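Section 9. Receiving and Storing Returned Kit Parts

This section applies to all lending sites that use the Hukcombe Kit Library system. It covers the set-up of the returns area, the handling of returned parts, and the assignment of storage locations. Staff should complete Section 8 (User Accounts and Access) before starting the steps below.

Last revised 21/03/2019. This revision replaces all earlier printed copies of Section 9.

9.1 Before You Begin

The following items are required at each site:

- One returns counter with a hard, washable surface
- One lockable cabinet for items on hold
- A label printer loaded with Bhatt two-part labels
- Storage bins of a single color for general parts
- At least one shallow tray for inspection

Bins used for general parts must not be used for cleaning supplies, lost property or food. A site that wishes to use more than one bin color must first register the colors in the system under Site Settings, Storage, Bin Types. Bins that have not been registered will be rejected when their labels are scanned.

Note: Sites that share a building with a Gredthorpe lending desk must keep separate returns areas. Records are not transferred between the two systems.

9.2 Preparing the Bins

1. Remove all contents from the bin and wipe the inside with a damp cloth. Allow the bin to dry fully.

2. Check the floor and walls for cracks. A cracked bin must be withdrawn and recorded under Site Settings, Storage, Withdrawn.

3. Print a two-part label. Attach the larger part to the front of the bin and the smaller part to the shelf edge directly under it.

4. Scan both parts, the bin label first. The screen will display "Location paired."

5. Repeat for each bin. A site may register up to 100 bins without a license extension. 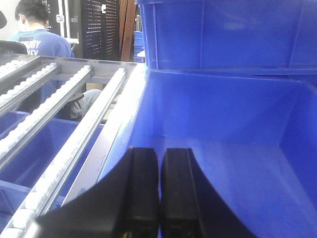

Figure 9-1. Blue plastic bin, interior.

Caution: Do not place labels inside the bin. Adhesive residue can mark light-colored parts, and labels inside a full bin cannot be scanned.

9.3 Accepting a Return

Returns may be accepted from the borrower or from any person who presents the loan slip. Staff should not ask the borrower to wait while parts are inspected.

1. Select Returns from the main menu and scan the loan slip. If the slip has been lost, search by kit number.

2. Confirm that the kit number on the screen matches the number on the case.

3. Press Accept. The system stops the loan period at this point, and no late charge will be added after it.

4. Print a receipt and hand it to the borrower.

5. Place the case on the returns counter, with the kit number facing outward.

Note: If the loan is overdue by more than 19 days, the screen will display a hold message. Accept the return as usual and refer the account to the site supervisor. Staff at the counter must not discuss or waive charges.

9.4 Inspecting Loose Parts

Parts that come back outside their case are treated as loose parts and are inspected one kind at a time. Counting blocks, cubes and other small teaching pieces make up most loose returns.

1. Clear the inspection tray before each new kind of part.

2. Place the part on the tray and compare it with the reference sheet for the kit.

3. Look for tears, dents, ink marks and missing corners.

4. Enter a condition code: A (fit for loan), B (fit for loan, worn) or C (withdraw).

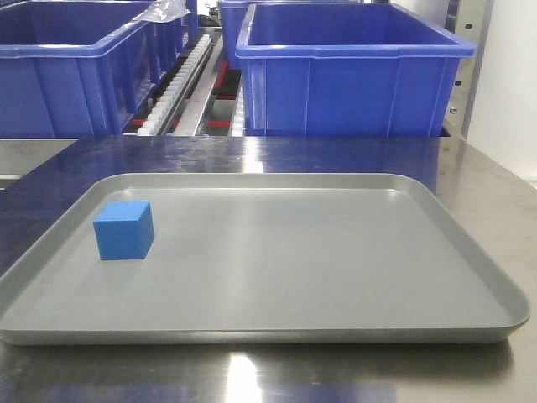 Figure 9-2. Small cube on inspection tray.

Caution: Parts coded C must be moved to the lockable cabinet at once. A withdrawn part that is returned to general storage will cause a stock error at the next audit in April.

If a part cannot be matched to any reference sheet, select Unknown Part and enter a short description. Unknown parts are held for 2 weeks and may then be disposed of under the Prundov Disposal Schedule.

9.5 Returning Parts to Storage

1. Select Put Away from the Returns menu. The system will display a bin number and a shelf level.

2. Take the part to the location shown. Heavy kits are assigned to lower shelves by default, and this setting should not be changed.
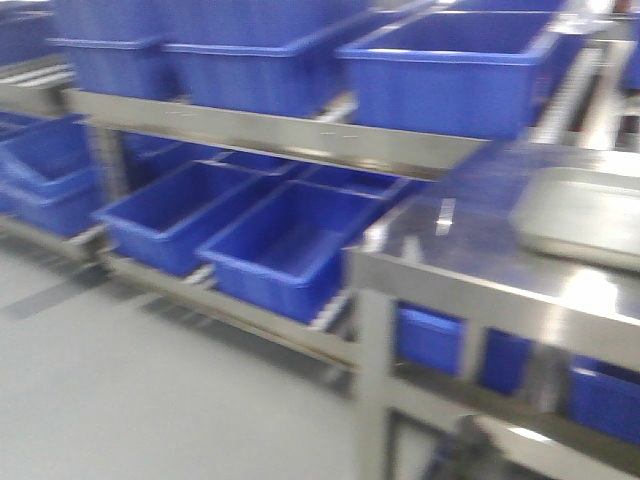
3. Scan the bin label, place the part in the bin, and press Confirm.

4. If the bin is full, press Next Location. Do not stack parts above the rim.

5. When the list is empty, press Close Session. Any session left open overnight will be closed by the system, and parts not yet confirmed will be shown as missing until they are scanned again.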